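I want to put in a good word for the long walk home. I don't mean hiking, with the boots and the snacks and the app that congratulates you. I mean getting off the bus two stops early on an ordinary evening in April and going the rest of the way on foot, through streets you think you know.
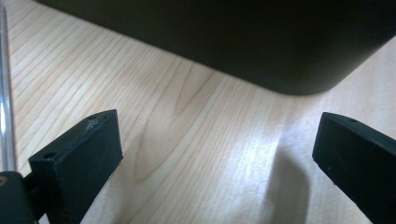 Erkgate Walking Club -- Members' Essays

I started doing this last winter, when the Drekosau line was cut back and I got tired of waiting for the connection. The first week I was just cold. By the second I had found a bakery that sells off its rye loaves at six, a wall with old painted lettering, and a shortcut behind Riquelme Street that smells of somebody's jasmine. All of it had been there for years while I rode past with my head down!

My walk is 906 steps if I take the shortcut and well over 1000 if I don't, and lately I don't. Going slowly is the best part. You hear piano practice (the same piece since January, and the left hand is really coming along). You see who has planted beans. You learn which dog barks because it's angry and which one barks because it wants you to come over.

People tell me they don't have time, and I believe them. Some nights I don't either. But the bus saves me so little that I can't tell you one thing I ever did with those minutes.
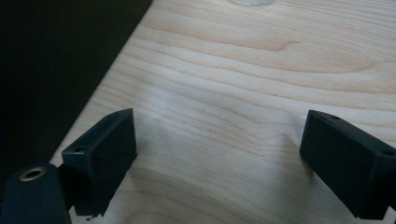 Walking the same route over and over sounds dull, and I'd argue it's the only way to see a street at all. The first few times you get the outline, and then the small stuff starts to come up. It's a bit like sitting long enough at a pale wooden table that you notice how the grain ripples, with one darker streak sweeping across it like a flattened arch. A street has lines like that too -- the worn side of a step, the place where everyone cuts the corner.

I'd love to see the town put a few benches along the Skullanness road, where there's a good stretch and nowhere to stop. Older neighbors have told me they would walk it if they could rest halfway. It seems like a small thing to ask for, and I plan to keep asking. In the meantime, try getting off early once this month, and leave your headphones in your bag.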